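Pudeck Fund for Women's Civic Rights
Progress report, second period
Prepared by Ruth Pilkington for Wouter Michiels

You asked for a plain account of whether the Irkness project is getting women a fairer hearing in land and inheritance claims. My answer is partly, and less than our first report suggested.

Since February the legal desk has taken 589 cases. Most are widows whose names were left off a family title. The district office now accepts their filings without a male relative's signature, as the new rule says it must. Accepting a filing is cheap. Of the cases we sent on, 15 have had a hearing date set, and nine of those dates were later moved. I would not call that equal access, whatever the ministry's press office says.

Ermelinda Simões runs the desk and is more hopeful than I am. She points to the petition, which closed with 3794 signatures and was received by the deputy governor in person. He promised a review. We have had such promises before, and I have asked her to keep the word "commitment" out of our leaflets until something arrives in writing.

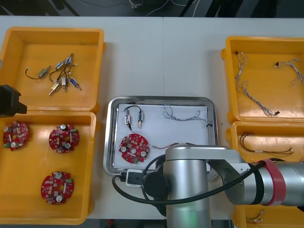 Training for local registrars went ahead under Américo Godinho. Attendance was good on the first morning and poor after lunch. The feedback forms are glowing, but they were filled in while he was still in the room, so I give them little weight.

Spending is within budget except for travel, where we are over. The Lokus office needed more visits than planned.

For the next period we ask to move the unspent publicity money to court accompaniment. Cristóvão Moreira has the revised figures and can send them on request.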